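I'd been trying to pin Annick Langlois down since January, and when she finally said yes it was on the condition that we talk while she ironed. So that's how we did it - me on a kitchen stool with my notebook on my knee, her behind the board with a pile of choir shirts.

Annick has sung alto with us for 29 years. She's the one who taught me to count rests on my fingers, and she's also the one who told me, my first night, that I was sitting in the wrong chair (I was). I wanted to know how it all started.

"By accident!" she said. "I went to Lulorwood to return a casserole dish to a neighbor, and there was singing coming out of the school gym. I stood at the back with the dish under my arm. Somebody handed me a folder and pointed at a seat, and I was too embarrassed to say I was just passing through."

Did the neighbor get the dish back?

"Eventually. Spring, I think."
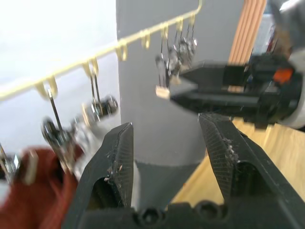

She couldn't read a note of music back then. She learned by sitting next to Hashini Mridha, who sang loud and never seemed to be lost, and copying whatever Hashini did half a beat later. This worked fine until Hashini caught a cold the week of the summer concert and Annick had to come in by herself on the second page.

"I came in," she said. "It was the wrong page, but I came in."

I asked what's changed the most and thought she'd say the music. She said the parking. Then she thought about it some more, sprayed a collar, and said it was the men. There were four tenors when she joined and they acted like movie stars. Now we have 20 people in the back two rows, and Jailson Falcão has started bringing a thermos of coffee for all of them, so of course nobody wants to leave.

"Jailson has a beautiful voice and he doesn't believe it," Annick said. "I've told him. You have to tell people. I went years thinking I was bad because no one had ever said anything one way or the other."

We got onto directors after that. She's sung under three and she was very careful about the first one ("a musical man, with a temper"). Mio Hosoda, who's had us for the last stretch, gets a much warmer review. Annick loves that Mio makes us speak the words out loud before we sing them, even the Latin, even when we all sound like we're ordering at a drive-through.

"The first time she did that I thought, oh, this is a waste of a good evening. And then we sang it, and I understood what I was singing. I'd done that piece two times before and never once thought about what it said."

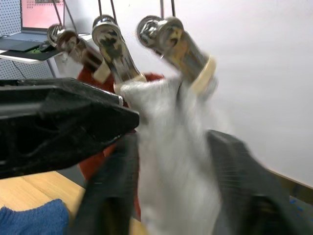
The story everybody asks her for is the Mollah trip, so I asked too. The bus broke down on the way to the festival, way out past the grain elevators, and the choir got off and sang in a field while they waited on a tow. I've heard this told with cows in it, and I've heard it told with a rainbow. Annick says there weren't any cows.

"There was a man on a tractor. He turned off the engine and listened to the whole set, and then he started it up again and drove away. He didn't clap or wave or anything! I still think about him. Best audience we ever had."

They reached Mollah after the judging was over, and the organizers let them sing one song while people folded up the chairs. She has the program in a drawer somewhere and promised to dig it out for me. I'm holding her to it.

By now the shirts were getting down to the last few, and I figured I should ask the hard one. Word has been going around that she's stepping down after the fall season. She set the iron on its end and looked at me for a while.

"I'm moving to the back row," she said. "My knees don't like the risers. That's the whole story, and you can print it, so people will stop hugging me in the grocery store."
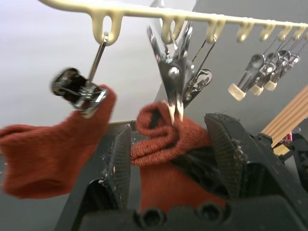

**Lulorwood Community Choir - Members' Pages**

So there you have it, she's staying! I was so relieved I forgot my next question and we talked about soup for a bit.

When I found my place again I asked what she'd say to somebody standing at the back of the gym tonight, holding a dish. She told me they should sit near someone loud, bring a pencil, and skip the cough drops with the noisy wrappers. She also said to give it until the third rehearsal, as the first two are always terrible and you go home sure that everyone heard you.

"Did they hear you?" I asked.

"Oh, sure," said Annick. "They heard me in the parking lot."

She sent me home with my own shirt, pressed, on a hanger. Fall rehearsals are on the calendar in the lobby, and Mio says altos are especially welcome.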